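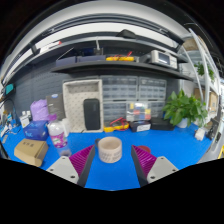

Where do the small parts go when the bench gets cleared?
Into the clear drawers, sorted by size first and by color only if there's time left over.

Bench tidy, February - Valport workroom

Mabli Harries started on the mat side at 11 in the morning, I did labels. Drawers along the back wall stay as they are, please don't reshuffle them. Same for the organizer case with the red, yellow, blue and green bits. Took Carys Jenkins most of an evening to fill that thing.

First picture, the blue mat. Cream cup with the tiny gray printing, boxes and bottles over on the left, lavender bag behind the blue box. Black speaker is leaning in the white tray frame by the pegboard. Speaker needs a real home - ideas to Carys.

Rules we settled on, more or less:
Drinks off the mat by the time anyone gets a soldering iron out.
Cardboard gets flattened and goes to the Iletti bin downstairs, not ours.
Small white bottles stay togehter on one side.
Cables coiled, tied, hung up. Not in a heap.

Also we have a budget now. 185 for storage, and that has to last till summer. Mabli wants another drawer unit from Truten, I'd sooner get hooks. Vote at the next meeting, bring an opinion.

Second picture, drinks end. Purple cap, magenta-purple label, off-white basket with the little holes right behind it. The basket is a keeper.
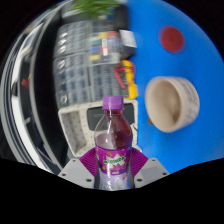
What size of bottle fits best in a desk basket?
A 500 ml one stands up fine in most of them, anything bigger tips over when the basket gets picked up.

Still to do - wipe the mat down, find the lid for the big tub, new labels for the lower drawers (the old ones are peeling agian). Samuel unit next door has a label maker they lend out, ask nicely and bring your own tape.

Spare keys are on hook 352. Put them back after. More pictures when the shelves are up, Mabli has the rest on her phone and will send them over when she gets a minute.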